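Morkix is a commercial cleaning company. We look after shared kitchens, washrooms, tea points and corridors in offices, clinics and small schools, and we have 124 sites on our books at the moment. Most are within an hour's drive of our depot in Karuvau.

The company began as Boritz Cleaning, with two vans and one contract. We changed the name when we merged with Babić Property Care, and kept the staff from both sides. Four of the original crew are still with us.

Kitchens and wet areas are the bulk of our work. A standard visit covers benchtops, sinks, taps and splashbacks, then cupboard fronts, door frames and the floor. High dusting is done first - ceiling slats, ledges and the tops of signs - so that anything that comes down is picked up with the rest. 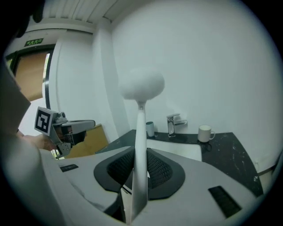
Stone and speckled benchtops get a neutral cleaner only. We don't use vinegar or cream cleansers on them, and we ask clients to let us know if a surface has been resealed. White basins are done with a separate colour of cloth from the washroom ones.

Each site has its own checklist, kept on the inside of a cupboard door. We review the lists every June and change them when a room changes use. Supplies can be included in the price or bought by the client - either is fine with us.

Quotes are free and follow a walk-through of the building.

Morkix Cleaning, Unit 4, 147 Depot Road, Karuvau | Contact us | © Morkix | Back to top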